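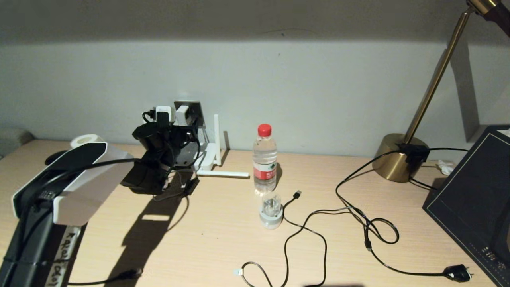

One of the desks on the second floor, with the arm at left and the gripper back by the wall socket.

I took Thursday off and drove over to Sarville for the open day at Stornico. They have two floors of an old office building near the rail yard and they open it up twice a year. Entry was free but you had to book a slot. Mine was 4 p.m., the last one.

The first floor is the part they want you to see. There is a carpeted area with a big screen and a table of brochures, and a finished cell from Juntunen behind glass that moves small cartons from one belt to another. A counter over the door showed how many it had moved since opening that morning. It said 1,949 when I got there. I watched it for a while and it didn't drop any. It's quick and very quiet, and after a few minutes there isn't much more to look at.

Upstairs was better. That's where people work on the arms, and the rooms are set up like ordinary rooms, with desks and lamps and so on. The desk I liked most had a water bottle, a router and a brass lamp on it along with the arm and a whole lot of cable. A roll of tape was sitting on top of the arm's white housing. There was handwriting on a strip of tape down the lower part, but I couldn't read all of it.

The demo up there was a simple one. The arm had to pick up a plastic cup, move it to the other side of a bottle and set it down. On the first try it closed too early and pushed the cup over. The second and third tries were fine. The engineer running it said the lamp makes a real difference. A low lamp throws hard shadows across the desk, and the software they used last year would sometimes go for the edge of a shadow. They have been collecting runs with the lamp in different spots, 325 of them so far on that one task.

I asked about clear plastic, which I know is a problem from my own job (we pack lab supplies). He said it is still a problem. A bottle with a label is easier because there is something to lock on to. A plain clear cup is hard, and it gets harder when the light comes from one side.

Somebody else in the group asked about price. They wouldn't give one for the arm. The gripper fingers are made by Stasto and wear parts are sold in sets, and a set is $159. According to the brochure, a set lasts up to a year with normal use. I didn't get a clear answer on what normal use is.

A few notes if you plan to go. Parking is behind the building and the sign is easy to miss. The elevator was out, so it was stairs only. Pick an early slot if you can, as the upstairs part got cut short for us and I would have liked another half hour there. The coffee is on the first floor by the brochures and was gone by the time I came back down.

The next open day is in December. I've put my name on the list for a morning slot.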